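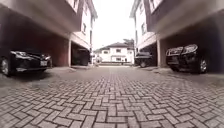

3. The shared lane as an outdoor room

3.1 Why the ground matters

We came to this study through parking, and we stayed for the paving! Our first visits to the Mekarden townhouses were meant to settle a simple question about how many cars a shared lane can serve before people start to get in each other's way. What caught our interest was how much of daily life happened on the lane itself, and how strongly the surface seemed to shape it. Children drew on it, neighbors stopped to talk in the middle of it, and drivers crept along it at a pace we rarely saw on the asphalt streets outside.

Figure 1 shows one of the lanes, looking toward the house that closes the far end. The two rows face each other, and the upper floors reach out over open carports. The gray concrete pavers are laid in a herringbone pattern, with no markings to tell a driver where to go. A person walking and a person driving share the same ground, and they have to work it out between them.

Figure 1. Shared lane between two townhouse rows, with cars parked in the carports under the upper floors and herringbone pavers between the rows.

Herringbone is an old favorite for surfaces that carry cars, and with good reason. Each block is locked in by its neighbors at an angle, so the push of a turning wheel is passed along in more than one direction. Blocks laid in straight rows tend to creep under the same load. In a lane like this one nearly every trip ends in a tight turn into or out of a bay, and that is exactly where creep would show first. We were delighted to find how little of it there was. Over the whole survey we logged 4 places where the joints had opened enough to take the edge of a coin, all of them close to the mouth of a carport.

3.2 What we recorded

We worked at four sites: Mekarden, Sesora, and two lanes at Ritchie that share a single entrance. Fieldwork began in September and the last entry in the log is from 5 Feb 2020, which gave us both dry and wet weeks. At each site we noted cars coming and going, people on foot, and any stop on the lane lasting longer than a minute. A stop could be a chat, a bicycle repair, a delivery being sorted out, or a game. We did not record plates or house numbers, and residents were told about the survey by letter beforehand.

The log holds 408 stops in all. Of these, 197 took place on the open paving and the rest under the overhangs. We had expected the sheltered edge to win by a wide margin, especially in the wet weeks, so a split this close to even was a very pleasant surprise. At Sesora the open paving was used more than the edge in every week but the first.

3.3 The carport edge

The overhang does three jobs at once, and we think it deserves more attention than it usually gets. It keeps rain off the cars, it gives the house above a larger floor, and it makes a deep, shaded border where people linger. Because the bays have no doors, somebody unloading groceries is visible to anyone passing and can be greeted. At Ritchie, where a few owners had added roller doors made by Stunance, the bays behind those doors gave us hardly any stops at all. The sample is small and we would not lean on it too heavily, but the contrast was easy to feel on site.

Columns matter too. They divide one bay from the next and give people something to stand beside - several of the longest chats in our log were held with one person leaning on a column and the other out on the pavers. They also narrow a driver's view when pulling out, and residents told us that they edge forward slowly for this reason.

3.4 Limits of the survey

Our four sites are all fairly young, and the pavers have not yet had to stand up to decades of traffic or to a careless trench repair. We also observed in daylight only. Evening use came up again and again in conversation, and residents at Sesora spoke of long summer dinners with tables set out on the lane, which our survey months missed entirely. We would love to go back for those. Section 4 takes up the turning movements bay by bay and compares the opened joints with the paths that drivers took.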